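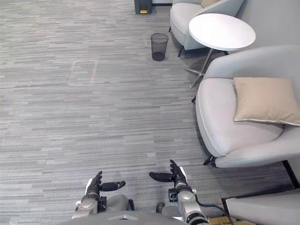
Irnham Instrument Library: Progress Report to the Dreßler Fund

Sep 2, 2020

Dear Mr. Dreßler,

It has been a busy stretch since our May report, and I'm happy to say that most of what follows is good news. As you asked, I've kept to the headings from the grant letter and put the money at the end.

Lending

We now have 367 instruments on the shelves or out on loan, and the second group is much bigger than the first! When we wrote the application we thought guitars and keyboards would carry the whole thing. They do go out steadily, but the real surprise has been the brass. Every cornet we own is out. So are both tenor horns, and there is a waiting list for the little baritone with the dented bell that we nearly turned down when it was offered.

Loans run for 13 weeks, and borrowers can renew once if no one else is waiting. We tried shorter loans at first and they were a mistake. A beginner on the violin has barely stopped hating the sound of it after a month, and then we were asking for it back. Since we changed the rule, far more people have renewed, and we spend a lot less time on the phone chasing cases.

Pickup is still by appointment at the side door. Wind and brass instruments are cleaned and then rested between borrowers, and mouthpieces are kept by the borrower for the whole loan. That part of the plan cost more than we had set aside (see Money below), but parents have told us it made the difference in whether they signed up.

Repairs

The repair bench has caught up with the backlog, which I honestly did not expect to be writing this year. Most of the work is small stuff: pads, corks, strings, pegs that slip, zippers on cases. Four clarinets turned out to be beyond saving and have been stripped for keys and springs, and those parts have already gone into other instruments.

The two cellos you asked about are both playable again. One needed a new bridge and a soundpost adjustment. The other had an open seam along the lower bout, which was reglued and clamped, and it has a lovely dark tone now. It went out the same week to a retired bus driver who had wanted to play since school. She sent us a recording of a slow scale and we played it in the workshop twice.

The practice room

The old tile is covered and the grey carpet is in. I know flooring is a dull thing to get excited about, but the change in the sound is wonderful. The drum teacher can talk over a pupil without shouting, and the neighbors upstairs have sent a very kind note. We still want heavier curtains on the street side, and a door seal. Both are on the list for this fall.

Goko, the loan software

We moved all our records from paper cards to Goko over the summer. The typing took longer than planned and some of the old cards were a puzzle (one trumpet was listed under three different names, two of them people). It was worth it. We can now see right away what is overdue, what is due for a service, and what a school is asking for that we don't have. The reminder messages are a bit stiff in tone and we are rewriting them.

Working with Linitz

Our friends at the Linitz music school have offered to trade instruments each season, so that their spare violas come to us and our spare flutes go to them. The first swap is packed. We still need to agree on who pays for damage on the road, and I'd be glad of your advice there, as your fund has dealt with this before.

Money

Spending is within the grant overall. The cleaning line is over, for the reasons above, and the travel line is well under with so few visits made. We would like to move $1000 from travel to cleaning and mouthpieces, and need your written approval to do that. The full sheet of receipts is attached.

What comes next

Beginner groups start again in small numbers as soon as the town allows it, with strings first and brass later. We will hold an open repair morning for people who want to learn to restring a guitar or change a drum head. We'd also like to find more half-size and three-quarter-size violins, which are the one thing we are always short of. If anyone you know has one in an attic, please send them our way!

With warm thanks from all of us at the library,

The Irnham Instrument Library team

Copy to: Volker Dreßler, Dreßler Fund
Attached: receipts, loan summary, transfer request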